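The Pludcombe Ferry

The last ferry to Pludcombe left at 7:42, or at 7:40 if the captain's wife was making dumplings. On Monday she was making dumplings, and so Valdis stood on the Jurkell side with a suitcase, a wrapped cheese and a perfect view of the stern.

He had come for the reading of his uncle's will. The lawyer had written to him twice, the second time in larger type. Uncle Priedītis had been the richest man on the island, a title he took by owning the other boat.

The waiting room had a bench, a stove and Dzintra Avotiņš, who sold the tickets.

"You missed it," she said.

"It left early."

"It left when it left. You want a ticket for tomorrow? They're cheaper if you buy them the night before."

"How much cheaper?"

She thought this over. "They're the same," she said.

He bought one. It was number 2091, and she tore it from the roll with real regret, as if she'd been saving it for somebody nicer.

By nine there were three of them in there. Povilas Jõgi had missed the boat too, although he lived in Jurkell and had no reason to be on it. He liked to see it off. He also liked cheese, and kept looking at the parcel the way other men look at the sea.

"Your uncle owed me money," he said at last.

"How much?"

"It was more the principle."

"He owed me 122," said Dzintra from behind the window. "That was not the principle. That was fence posts."

Valdis unwrapped the cheese. It had been meant for his cousin Ülle, who would be getting the house no matter what the will said, having moved into it in March with her piano. Povilas had a knife out before the paper was off.

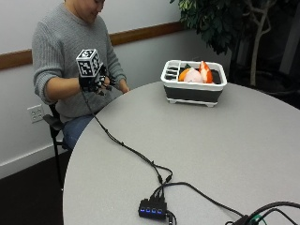
Ülle would sell the boat before the week was out, Zane told them, coming in from the pier with her boots undone and helping herself to the rind. She'd had an offer from a man in Flindard who wanted to put tables on it.

"Tables for what?" said Povilas.

"Lunch."

They were all quiet at that. Uncle Priedītis had once thrown a passenger's sandwich overboard, and had gone back for the passenger only because he'd paid one way.

"She can't sell it," said Valdis. "It might be mine."

"Do you want it?" Zane asked.

He had never considered this. He got sick in the bath. He worked in an office where the windows didn't open, and he'd told everyone there that he was coming into a shipping concern.

"I might," he said.

"It leaks," said Dzintra.

"Where?"

"You'd do better asking where it doesn't."

Povilas cut himself another piece and observed that a leak could be lived with. His own roof had one. Then Zane dragged the bench nearer the stove, with Valdis still on it, and asked if there was any bread.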